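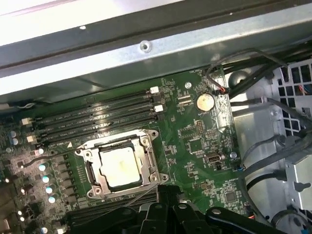
Unit 4: Where Does the Heat Go?
Intro to Everyday Thermodynamics, notes by Rónán Coughlan

Welcome back! Last unit we did energy on paper. This one is all about how heat gets from one place to another, and I think it's the best part of the course, so bring your questions (and a mug of something warm if you like, we'll be using it).

The one idea to hold on to

Heat flows from hotter things to cooler things. A hot drink cools, a cold one warms up, and both end at room temperature. The size of the temperature gap sets the pace: a big gap means fast flow, a small gap means slow flow. That's why coffee drops quickly from scalding to drinkable and then hangs around lukewarm for ages.

Conduction

Conduction is heat moving through a material, or between two things that touch. Metals are great at it. Put one hand on a steel table leg and the other on the wooden top. The steel feels colder, even though both have been sitting in the same room all night and are at the same temperature! Steel pulls heat out of your skin faster, and your skin reports the loss.

For a flat slab the rate is

Q = k × A × ΔT / L

where k is the conductivity of the material, A the area, ΔT the temperature difference and L the thickness. Double the area and you double the flow. Double the thickness and you halve it.

Worked problem: the Adville cabin

A cabin wall in Adville has an area of 10 square meters and loses 600 watts on a cold night. The owners add a second layer of the same material, exactly as thick as the first. Inside and outside surface temperatures stay the same. L doubles, so the loss falls to 300 watts. Now try it with a layer half as thick as the original wall. (You should get 400 watts. If you got 450, look again at what happens to L.)

Convection

Convection is heat carried by a moving fluid, and air counts as a fluid. Warm air expands, gets less dense and rises, and cooler air slides in underneath. Fans and wind speed the whole thing up — blowing on soup is forced convection, and yes, you may say so at dinner.

Radiation

Everything around you gives off radiation, you included. No material is needed in between, so sunlight reaches us through empty space. The rate goes with the fourth power of absolute temperature, so always convert to kelvin first. At 3,000 K a body glows brightly enough to read by, while at room temperature nearly all of it is infrared.

Before next time

Read the Eide chapter on insulation, skipping the derivation in the middle. Do problems 2, 5 and 7 from the Ravness sheet. Problem 7 has a double-pane window in it, so treat the air gap as one more slab and add up L/k for each layer.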